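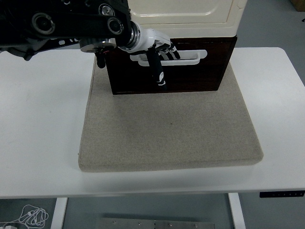 Como se ensina um robô a abrir uma gaveta? Alguém faz o movimento no lugar dele, guiando o braço com a mão ou por controle remoto, e o sistema grava tudo para aprender depois.

É nisso que a Ternow está apostando. A empresa confirmou em 14/11/19 que fechou acordo com a Stulerton, fabricante de móveis para cozinha e escritório, para montar uma biblioteca de tarefas domésticas demonstradas por operadores. Primeira da lista: gavetas. Prender os dedos atrás do puxador, puxar, soltar. Parece pouco, dá trabalho.

Já são 59 demonstrações gravadas, segundo a empresa. Dessas, 29 foram feitas por controle remoto, com o operador usando luva e tela. O resto foi na base do guiamento manual – o operador segura o braço e leva até o puxador. A Ternow diz que os dois métodos vão continuar, pelo menos por enquanto.

O controle remoto rende mais por hora de trabalho, mas cansa o operador. E falta tato: quem está na luva não sente quando o dedo escorrega do puxador. No guiamento manual sente-se tudo, só que o ritmo cai. Cada sessão dura cerca de 33 minutos, com pausa depois.

O programa que organiza as gravações se chama Sandhu e foi feito em casa. Ele corta cada demonstração em trechos (aproximação, pega, puxada) e marca os que precisam ser refeitos. Os videos ficam guardados na Zevideo, que entrou no projeto como parceira de armazenamento.

Preço? Nada ainda. Data de lançamento também não. A Ternow fala apenas em uma segunda rodada de gravações em janeiro, com portas de armário e tampas de pote, e 2 operadores a mais na equipe. A Stulerton vai mandar puxadores de outros formatos, inclusive os embutidos, que a propria empresa reconhece serem os mais chatos de pegar.

Parte das gravações deve ser aberta a universidades. Quais, a empresa não informou – o edital sai junto com a segunda rodada.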